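Subject: Re: [teleop] Bowl task, left arm idle in the demonstrations
Date: 26th June

Irfan Rahman wrote:
> We have 534 demonstrations from the Okberg bench. In most of them
> only one arm does any work. Should I trim the idle channel
> before training, or keep both?

Keep both. If you drop the left arm's joint values, the policy has no record of where that arm should wait, and it will drift when you run the pair together. In our set the left gripper stays open over the table while the right one holds the bowl by the rim.

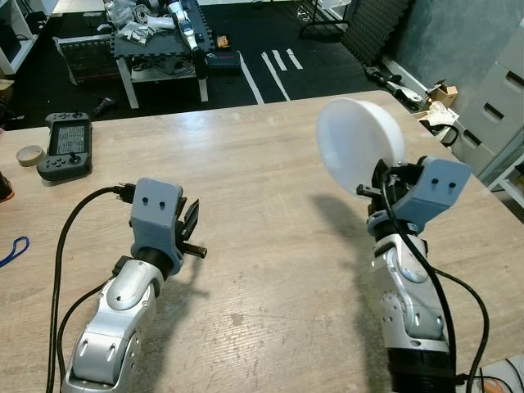 Nechyporuk replied off-list that waiting poses are only useful if the operator repeats them, and that up to 20 degrees of spread at the elbow was enough to spoil the February run at Pesetside. I agree with that. Ask your operators to park the idle arm in one of 3 agreed poses before they start recording.

Do not smooth the gripper signal. The filter delays closing, and the rim grasp has little margin.

Joint limits are in the Irnanton config, same branch as before.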